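Manuals > Camp Kitchen > Konwood 8 Gravity Water Filter > Setting up at camp

Setting up at camp

Rinse a new filter at home before the first trip.

1. Fill the dirty bag from a still, clear part of the stream. Leave a hand's width at the top.
2. Roll the top over three times and clip it.
3. Hang the bag from a branch at shoulder height or higher.
4. Connect the hose, with the arrow on the filter pointing down.
5. Open the clamp and let the first cup run onto the ground. 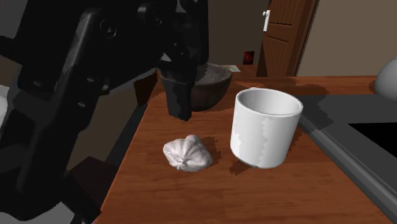 How long does a full bag take to run through?
Allow 17 minutes with a clean filter. Cold or silty water takes longer.

Note: If the flow slows, lift the clean bag above the dirty bag for a few seconds to backflush — then hang everything as before.

Caution: Do not let the filter freeze once it has been used. On cold nights, keep it in your sleeping bag. 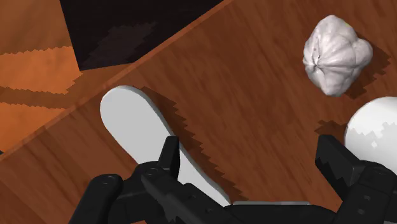
Can I use the filter on salt water?
No filter in this range removes salt. Use fresh water only.

6. Before packing up, close the clamp, drain both bags and cap the hose ends.

Spare hoses are part no. 1323.

Revised August 2023 by Guilan Jiang

Filed under: Water treatment, Backcountry cooking

Related manuals
Prekar Canister Stove
Katiyar Two-Person Tarp
Flellness Dry Bags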